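4. The open day at Kellel

4.1 How the visit was set up

I should say up front that this part of the paper was never planned as a study. The open day at Kellel was on the calendar well before we had the Gretotum controller running to anyone's satisfaction, and when Edem Osei asked whether I'd come up and help with the two-arm demonstration I said yes mostly for the train ride and the free lunch. It was only afterwards, going through my notebook and the run logs, that I realized we had picked up more about our handover routine in one afternoon in front of the public than we had in the whole of July with the door shut.

The demonstration was held on 2021-01-07 in one of the Markosar rooms, a working lab with the usual amount of gear in it. We kept the task simple enough to follow from the back of a crowd. The two arms share a desk. One of them looks after a bowl, the other looks after whatever is going into it, and the two have to agree on where the bowl is going to be before anything gets moved. I've described the planner in Section 3, so I won't go over it again, except to say that the part people came to watch (the agreeing) takes up very little code and was by far the most work to get right.

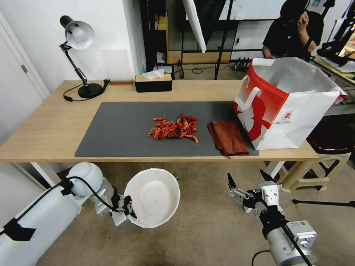
We ran groups through in 20-odd minute slots, with Edem doing the talking and me on the console. I'd tell him under my breath which step was coming up and he'd work it into the patter. He is very good at this. I'm not, and the one group I hosted on my own while he got a coffee heard a lot more about joint limits than they had bargained for!

Between groups we reset the desk by hand. I had wanted an automatic reset and spent most of a week on it in the fall, but it was slow and it made me nervous with kids in the building, so we dropped it. Hand resets meant the starting layout was never quite the same twice. For a proper trial that would have been a nuisance. For this one it was a gift, as I explain in 4.3.

4.2 What the visitors asked

I wrote down every question I could catch, on cards, with a pencil, and typed them up that night. The typed version came to 1,512 words. A good share of them concern price, jobs and whether it can do dishes, and I've left those out (they deserve a better answer than I have). The rest I sorted by the step of the task that was under way when the question came up.

The pattern was very clear. People stayed quiet while an arm was travelling, even when it travelled quickly, and they spoke up the moment it paused. Our pauses are planning pauses. The arm is waiting on the other arm to confirm a pose, and to me at the console that's the healthiest thing it can be doing. To the crowd it looked like trouble, and I heard "is it stuck?" more often than any other question. One boy offered to give it a push. 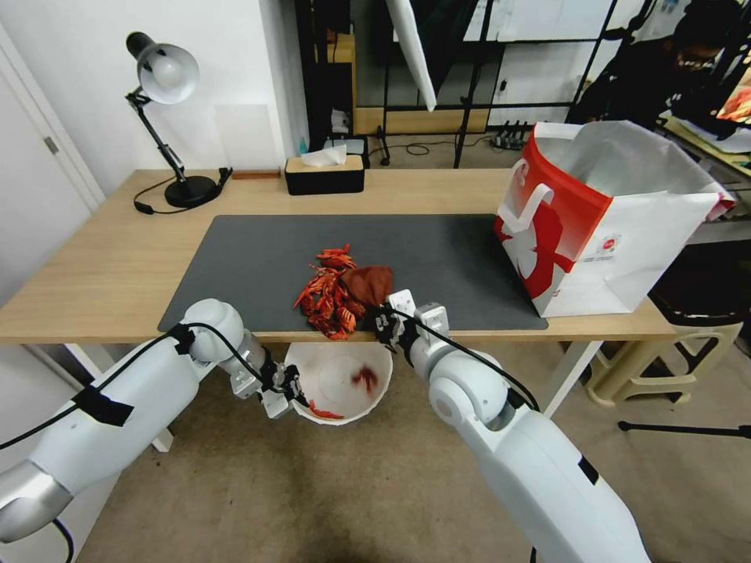 Why didn't we just speed up the planner so the pauses went away?

The delay comes from the confirmation exchange between the two arms, which we hold at a fixed length on purpose so that a late reply is never mistaken for a missing one; shortening it would have meant retuning the safety stop as well, and I wasn't going to do that on a public day.

What we did try, from the third group on, was having the waiting arm make a small, slow wrist motion while it waited. It does nothing for the task. Meng, the simulation package we use for rehearsals, doesn't even model it properly. But the "is it stuck?" cards thinned out after that, and I noticed people had started watching the other arm to see what the first one was waiting for, and that was exactly where I wanted them to look. I can't claim more than that from a stack of pencil cards. The groups weren't matched, the later ones were smaller, and Edem's patter had improved by then too.

4.3 What the logs showed

The controller logged 549 separate moves over the afternoon, counting a move as anything between two confirmed poses. We stopped the arms by hand in 8 of them. I'd like to say every stop was a considered decision, but a couple were me being jumpy when somebody leaned in for a better view — the log doesn't record nerves, so I've counted them all the same way. 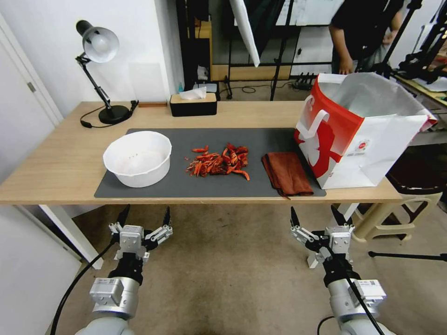
The remaining stops had a cause I could find, and they all went back to the hand resets. Our bench routine had only ever seen the bowl put back in the same spot, by me, and I am apparently very tidy. At Kellel the bowl went back wherever the nearest pair of hands left it. The arm found it each time, but the path it picked to get there sometimes crossed the space the second arm had already claimed, and the two of them would sit politely waiting for each other until I stepped in. We had a rule for breaking that kind of tie. It was written for two arms approaching the same object and it never fired for two arms that merely wanted the same bit of air.

I've since widened the rule, and the new version was run through 900 simulated handovers with the start positions scattered over the whole desk, without a tie going unbroken. That's simulation, of course, and I'd trust it more after another afternoon with a crowd.

4.4 Pouring, and who should move

Figure 3. Left arm with the bowl, right arm with the cloth.

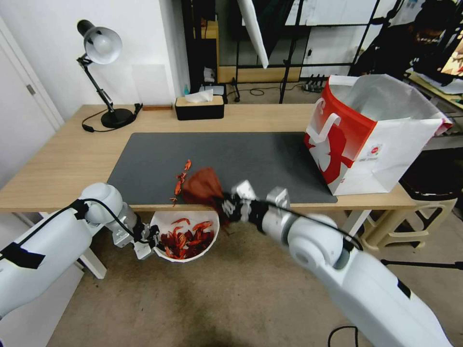
The last thing I want to report is an argument Edem and I had on the drive to the station, about which arm ought to do the moving when loose material is changing hands. My view going in was that the bowl should come to the pour, because a bowl is easy to plan for and anything soft is not. Edem thinks the bowl should be parked and the other arm should do all the work, which makes the planner's life simpler and keeps the confirmation exchange to a single round. Figure 3 is the one I keep dragging him back to. The left arm has the bowl just below the front edge of the desk, the right arm has the cloth tipped over up on the mat, and there are red pieces lying on the mat beside it as well as in the bowl. Edem looks at the pieces on the mat and says my moving bowl should have been closer. I look at the same pieces and say the desk edge is in the way, and that a bowl parked in the wrong place would be worse off still. We've agreed to settle it on the bench with both versions and a kitchen scale, using the same starting layouts for each, and I'll put the weights in a follow-up note once we have them. I've also asked for a desk with a lower front edge, and Edem has asked me who is paying for it.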